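About us

Grovwood is a small research group working on how robots learn to handle soft things: cloths, towels, bags and clothing. We work from one large room at Zomthorpe.

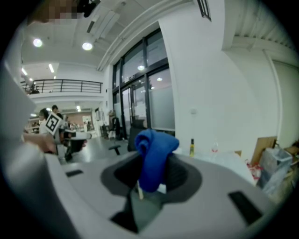 Máté Hegyi put the main doubt to us early on, and we still repeat it to new starters: a person with a gripper in their hand can see the whole room and a robot arm can't, so why should the one teach the other anything? It took us most of two years to give a decent answer.

The answer is a method we call Dunow. People carry out a task with a hand-held gripper that has its own camera, and the robot is later trained only on what that camera saw and how the gripper moved. A marker card is shown to the camera at the start of a session so that the recordings can be lined up afterwards. No robot is needed while the recordings are being made, so we can collect them wherever there is a table and a bit of space.

What we found

Our first set had 510 recordings, nearly all of them of one person folding cloths the same way. The trained arm copied that person well and failed when the cloth was bunched up. We then changed the instructions. Cloths were to be dropped, crumpled or half folded before each attempt, and people were asked to leave their mistakes in and put them right.

The second set came to over 3,000 recordings from 26 people. We tested the new model on 165 attempts with cloths it had not met before. It was clearly better at picking up a crumpled cloth and finding a corner. It was no better at thick towels, which still slip, and it was slightly worse at laying a cloth flat. We think the gripper hides too much of the table at that point – a second camera helped in a short trial, but the trial was too small to say more.

How we work

Oláh, our partner firm, makes the gripper fingers and replaces them when the pads wear down. Training and testing are done here. We publish the failed attempts along with the good ones, and the notes for each session are kept with the recordings.

We take on a few students every May. They spend their first weeks recording before they touch any code, and most of them end up changing the instructions in some way.

Page last updated August 5, 2018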